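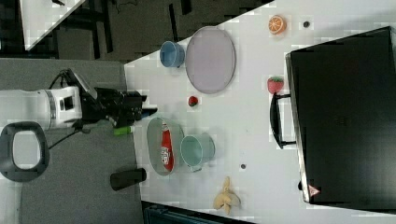 Workshop notebook, Burnthorpe bench
Written up by the robot side of the room, 10 February 2021

Demo for the Norkdale people is done! Writing this while I still remember it, mostly so whoever sets up the next one doesn't have to ask me forty things. They were here from a bit after lunch until I finally started turning lights off, and I think they'd have stayed longer.

There were 7 of them, which is two more than I had chairs for. I did the safety talk first (where to stand, where the stop button is, don't reach over the table when the arm is live, yes even if the strawberry rolls). Then the short version of what Visser is paying for and why it's all play food. I kept that to five minutes and was pretty proud of myself. In January I talked for half an hour and people were looking at their shoes.

We ran the kitchen set the whole time. Cups, the lavender plate, the colander, the red bottle, banana, orange slice, strawberry. I like this set for visitors. Everybody knows what a banana is supposed to do, so you can skip the explaining and go straight to "pick that up and put it over there."

First run was on the Ilutau build from last week and it was slow. Like, painfully slow, long pause before every grasp. I'd left the speed cap on from the morning checks. Took the cap off between runs and it was a different machine. NOTE TO SELF: the cap goes on the checklist, right under homing. I've said this before and it's still not on the checklist.

Second run everyone moved up a step behind the tape without being asked. It moves a lot of air for an arm its size, and I forget how that feels if you haven't been standing next to one all winter. Somebody asked whether it ever hits the table. I said yes, and showed them the log from the day it did.
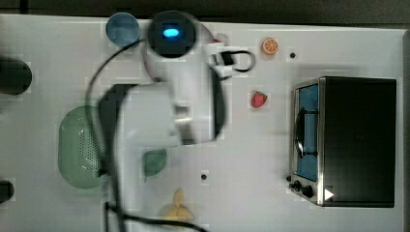
Arm mid-move over the table, toaster oven on the right.

Asked for numbers, so I gave them numbers. We have 1,592 runs logged on the kitchen set as of this morning. Of those, 1,281 are clean enough to keep, and 1,127 of the keepers have labels. The rest of the labeling is on me and I will get to it. They wanted to know what makes a run not clean and I went on a bit (cable snags, objects off the table, me stopping it too early because I got nervous).

Best question of the afternoon: why not tidy the table between runs? I'd never had to say it out loud before. If the plate is always in the same spot the thing learns the spot and stops bothering with the plate. So we shove stuff around. One of them asked if she could do the shoving, so from then on the visitors set the table for us, and they were much meaner than we are. Plate up by the edge, banana wherever. I want to keep doing this, great idea, wish it were mine.

The red bottle got requested over and over. It's long and it's an awkward thing to hold on a slant, so it makes a good show even when the gripper has it fine. People lean in. I held my breath every time it was over the little silver stove.

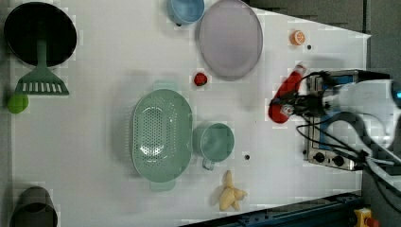 For next time

Borrow chairs from the front office the day before.

Speed cap on the checklist. Really.

Dress the cables again. There's too much slack in the loops near the wrist and two people pointed at it before I did.

Print the run totals on one sheet. I was reading them off my phone.

Let the visitors set the table from the start, and write down their layouts as they go. I only got the last few.

Norkdale want to come back and bring their own objects. I said yes before checking with anyone at Visser, so that email is first thing tomorrow. Also need to ask what the objects are, they were being mysterious about it.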